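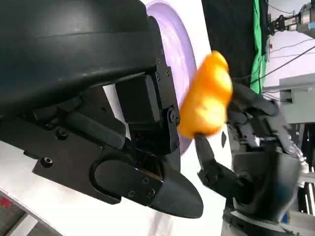
Fig. 4 - Purple plate and orange piece, white tabletop.

Section 4: Setting out the tea table

I do this bit on a plain, pale surface, as the colours are so much easier to spot when you're packing up again (ask me how long I once spent looking for a brown bun on a brown rug!).

1. Wipe the tabletop with a barely damp cloth and let it dry.

2. Get the plates out of the Tendar box first. They go down before any of the food does.

3. Stand one plate on its edge if you want to play the shop game, or lay it flat for ordinary tea. I swap between the two - both are fine.

4. Add the food a piece at a time, starting with the brightest.

Note: Spare pieces are listed under part number 1277 at the back of this guide. Ornik plates fit the same rack, but the Furtado ones are a touch too wide.

Caution: Don't stack anything on a plate that's standing on its edge. It will roll, and it will go under the sofa.

5. When you've finished, food goes in the bag and plates go back in the rack. Check the floor by the table before you close the lid, then carry on to Section 5 for washing.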